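4.2 Mounting the Jesteo wall thermostat

CAUTION: Switch off power to the heating circuit at the breaker before removing the old unit.

1. Remove the old thermostat and label each wire.
2. Hold the back plate level and mark both screw holes.
3. Drill the holes and insert the supplied anchors.

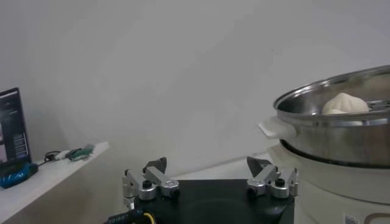
4. Feed the wires through the center opening and fasten the back plate. Do not overtighten - the plate must stay flat.
5. Connect the wires as shown in Table 41.
6. Press the front cover on until it clicks, then restore power.

Note: Code 77 on the display means that the sensor wire is not connected.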